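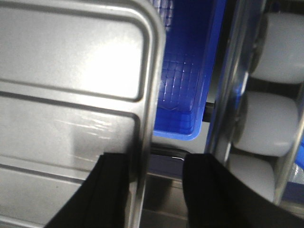

Liviu Căpraru wrote under the last review that a wrist camera on a picking cell is a service item, same as a filter, and should be reviewed as one. I have taken him at his word. What follows covers the Clureo wrist kit as fitted to one cell at our Brekville site, with attention to mounting, calibration and upkeep. Picking rates depend mostly on the arm and the software, and I have left them out.

The kit consists of the camera, a bracket, a pair of black fingers, a cable with strain relief and a calibration plate. The bracket bolts between the flange and the gripper body. Fitting took one person a morning, including rerouting the air line, which the manual does not mention. The supplied fasteners are adequate, but the threadlocker sachet in our box had cured. Use your own.

Field of view is the first thing to check. With the fingers open, both tips should rise from the lower edge of the picture, with the gap between them clear. Ours were set too far forward out of the box and hid most of the pick zone. Sliding the bracket back 5 mm fixed it. The fingers still cover part of whatever sits low in view, so the approach path has to be taught with that in mind. On our cell the rollers beside the bin station are partly hidden behind the right finger on a close approach, and the left one overlaps the metal panel.

Glare is the second. Satin metal next to a blue bin is a hard pairing for auto exposure. The panel returns a streaky white patch, the exposure drops to suit it, and the far end of the bin goes dark. I locked exposure with the bin in view and let the panel burn out. The small raised squares on the bin floor then give the focus routine something to work on. Matte film over the panel would probably be a better answer, and I have ordered a roll.

Calibration is run from the Pallolent controller. The routine asks for 20 poses and accepts fewer, though the residuals climb quickly if you skimp. Tilted poses matter more than distant ones. The metal rim beside the bin makes a convenient check afterwards: drive to a taught point above it, compare the edge against the saved reference, and recalibrate if it has shifted. The whole procedure takes up to 33 minutes if the plate is clean. Fault 3784 means the plate was not found, usually owing to reflections. Turn the plate and run it again before you touch any settings.

Maintenance as we do it:

Every shift, wipe the lens with a dry microfibre cloth. Look over the bin station and rollers for scraps of plastic film and remove them with the cell isolated.

Every month, check finger screws and bracket bolts against the torque table. Inspect the cable where it passes the wrist joint. Run the rim check.

After any collision, even a light one, do the full calibration. The bracket can move slightly without looking bent.

Spares come through Tudose. Fingers are sold only in pairs, an annoyance when the left wears faster than the right. The cable is a proper catalogue part with a sensible connector and can be changed without removing the camera. I would keep one on the shelf.

Complaints: the lens cover scratches easily, the torque table is buried in an appendix, and the status light faces the flange, where it cannot be read from outside the guard. Firmware updates reset the exposure lock. Write your values down on the cabinet door.

Recommended for cells with fixed bin positions and a maintenance crew prepared to do the monthly check. For stations where the bins move about, I would look at an overhead camera first and price this kit as a second sensor.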